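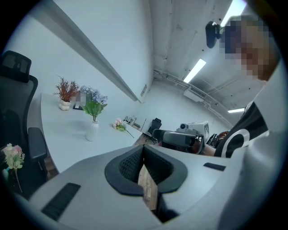

Anexo 1: mesa da sala 813, com as folhas verdes no vaso branco, as hortênsias azuladas e o raminho rosa deitado.

Chamado: Vaso branco tomba com as flores artificiais
Fila: Ambientes e decoração
Local: Odach, sala 813
Prioridade: baixa
Situação: resolvido, com uma pendência
Tempo de leitura: 5 min

Descrição do problema

O vaso branco estreito não fica em pé quando recebe o maço de flores rosa e creme. Com as folhas verdes sozinhas ele para no lugar. Com as azuis para às vezes, dependendo do lado para onde as flores viram. Com as rosas tomba em poucos minutos, ou assim que alguém encosta na mesa.

Os itens vieram no kit Priteo pedido em abril: flores artificiais, vaso, planta seca de folhagem avermelhada com o potinho branco de bolinhas e o quadrinho do cervo. O potinho não dá problema. O quadro fica em pé sozinho. O chamado é só sobre o vaso e as flores que vão nele.

Já foi tentado antes de abrir o chamado:
- girar o vaso
- trocar o vaso de lugar na mesa
- colocar as rosas junto com as folhas verdes (ficou pior)

Registro do atendimento

Sexta, 9h10
Chamado recebido. Pedido ao solicitante que tirasse tudo do vaso e deixasse os ramos deitados na mesa, separados por cor, para medir as hastes. Pedido também que não cortasse nada por enquanto. As hastes têm arame por dentro e, depois de cortadas, não há como emendar de um jeito que preste.

Sexta, 9h40
Verificado o piso da sala e a mesa. O nível de bolha no centro do tampo não acusou inclinação. Na ponta onde ficam a planta avermelhada e o quadro também não. Mesa descartada como causa.

Sexta, 10h05
Vaso vazio testado em pé, sem flores. Estável. Empurrado de leve com o dedo, volta à posição. O fundo não está lascado nem tem rebarba. Vaso descartado como defeituoso. É um vaso leve, e a base é estreita para o que se quer pôr dentro.

Sexta, 10h30
Testes com os ramos, um de cada vez:

Folhas verdes: as folhas se abrem para todos os lados e o peso fica distribuído. Não tomba.

Azuis: a flor fica para um lado só e a haste é comprida. Se a haste encosta na parede do vaso do lado oposto à flor, segura. Se escorrega, o conjunto gira e o vaso balança.

Rosa e creme: a haste entra até o fundo e ainda sobra muito para fora. O peso das flores fica alto e deslocado. Tomba em todas as tentativas.

Conclusão parcial: haste longa demais para a altura do vaso e falta de peso no fundo.

Sexta, 11h15
O solicitante perguntou se dava para resolver com fita adesiva dupla face embaixo do vaso. Não recomendado. A fita deixa cola no tampo, e a limpeza da mesa é feita toda noite. Na sala ao lado usaram fita com outro enfeite e a marca continua lá.

Sexta, 11h30
Opções discutidas:

a) Encher o fundo com pedrisco. Simples, mas o pedrisco faz barulho e cai na mesa toda vez que alguém troca as flores.
b) Espuma floral seca cortada na medida. Segura a haste, mas pesa muito pouco.
c) Pedrisco embaixo e espuma em cima. Resolve o peso e a folga.

Escolhida a opção c. O pedrisco saiu do estoque, resto do jardim da entrada, lavado e seco em bandeja.
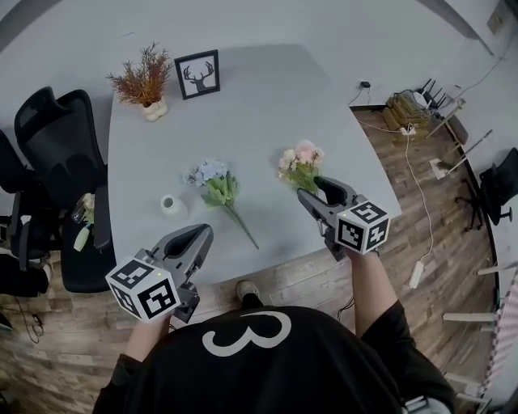

A ordem de montagem também mudou. Antes as flores entravam primeiro e as folhas depois, empurradas no espaço que sobrava. Isso entortava as hastes finas e deixava as flores viradas para a parede. Agora as folhas verdes entram primeiro e servem de apoio. As azuis entram em seguida, com a flor voltada para o centro da mesa. As rosas ficam por último, e só se ainda couber.

Sexta, 14h00
Pedrisco pesado na balança da copa: 650 g. Foi colocado aos poucos, parando para testar. Com metade já melhorou. Com tudo, o vaso não se mexe quando se bate de leve no tampo. Por cima do pedrisco vai um disco de papel grosso para as pedras não subirem, e por cima do papel vai a espuma.

Sexta, 14h25
Espuma cortada com faca de serra. O primeiro corte ficou largo e rachou ao entrar. O segundo entrou justo. Furos feitos com um palito de churrasco antes de passar as hastes, porque a ponta do arame esfarela a espuma se for enfiada direto.

Sexta, 14h50
Haste das rosas dobrada na ponta, sem corte. A dobra tem uns 6 cm e fica escondida dentro do vaso. Se um dia o kit for para um vaso mais alto, basta desdobrar. A haste das azuis foi dobrada do mesmo jeito, um pouco menos.

Sexta, 15h20
Montagem completa testada: folhas, azuis e rosas. Em pé. Testado com a gaveta da mesa abrindo e fechando, e com a cadeira encostando na borda. Não tombou.

O solicitante achou que ficou cheio demais. Concordo. Com tudo junto as rosas somem atrás das folhas. Ficou combinado revezar: folhas com azuis numa quinzena, folhas com rosas na outra. O ramo que estiver fora fica guardado deitado, na caixa do kit, com a flor para cima para não amassar as pétalas.

Sexta, 16h00
Posição dos demais itens, para quem limpar a mesa saber onde devolver: planta avermelhada na ponta da mesa, quadro do cervo perto dela e vaso mais para dentro. A planta seca não pode ser espanada. Solta pedacinhos. Usar o secador no frio, de longe.

Solução aplicada

Lastro de pedrisco, disco de papel e espuma seca no vaso. Hastes dobradas na ponta. Folhas verdes como apoio. Revezamento entre azuis e rosas.

Pendência

O ramo creme menor não tem lugar definido. No vaso ele fica baixo demais e não aparece. Foi pedida à Maddocks uma garrafinha de gargalo fino para ele, ainda sem previsão de entrega. Até lá fica na caixa com os outros. Quando a garrafinha chegar, reabrir este chamado em vez de criar outro.

Este artigo foi útil? 3.351 visualizações
Compartilhamentos: 6

Chamados relacionados
- Planta seca soltando folhagem em cima do teclado
- Quadro pequeno cai quando a janela está aberta
- Kit Priteo: como limpar pétalas de tecido
- Marca de fita dupla face em tampo claro
- Mesa Vundeswood: gaveta raspando no trilho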